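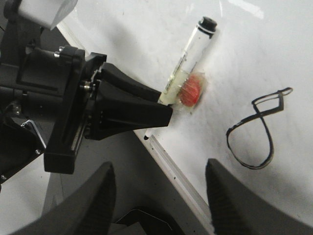 *Whiteboard and marker.*

**Ticket 2572 – Torkura sync dropping stock lines, Clakden store**
Status: open (was closed, reopened by me)
Owner: Viorica Softić

Reopened. The vendor closed this with "resolved by update" and I don't buy it. The update went on at 11 at night and the morning count was still short.

**What the store reports**
Stock list on the Mengal terminal shows fewer lines than the warehouse list at Skardale. Warehouse has 400 lines, store gets 194. Same 194 every time, which to me doesn't smell like a flaky network.

**Tried so far**
- Restarted the terminal. No change.
- Swapped the network cable, as vendor support asked. No change, and I didn't expect any.
- Cleared the local cache, ran a full pull. 194 again.
- Ran the pull from my laptop on the store login. 194.
- Ran it from my laptop on the warehouse login. 400.

So it follows the login. I sent that to Torkura support and got back a link to the article on clearing the cache.

**Vendor's theory**
"Temporary load on the server." Temporary since February? I asked for the server log for the store login and was told it would be "looked into."

**My theory – not proven**
The store login was copied from an old one that had only some product groups ticked. Everything missing that I've checked is in a group added after the copy. I only checked a handful, so don't quote me yet.

**Next**
1. Get the group list for both logins from Skardale and compare.
2. Tick the missing groups on a test login first, leave the live one alone.
3. Pull at 6:30 before the store opens.

Please don't close this on the vendor's say-so again. I want to see 400 on the Clakden terminal two mornings running.

– V.S.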